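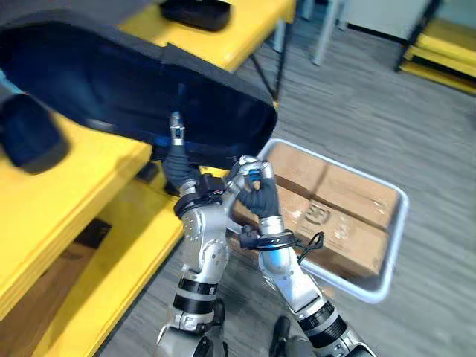 Prirno is very pleased to share news of its new teaching programme for two-armed robots, which opens its doors this November at our workshop in Tritden. The idea behind it is an old and friendly one - if you want someone to learn a job, you show them how it goes. An operator guides both arms by remote control while the robot keeps a record of every movement, and we have begun with soft, awkward things, such as the padded navy fabric whose lower edge the left hand is pinching and lifting, with the right hand close beside it. Cloth folds over on itself and seldom hangs the same way twice, so it makes a very good teacher.

The programme has been set up together with our good neighbours at Stokon, who built the control station, and with Mac Giolla, whose packing staff have kindly lent us their know-how and a great deal of their patience. Between us we have recorded more than 208 hours of demonstrations over 7 months, covering 30 everyday handling tasks.

Firms who would like to bring along a task of their own are warmly invited to write to the Prirno press desk - we do love a tricky one, and the kettle is usually on.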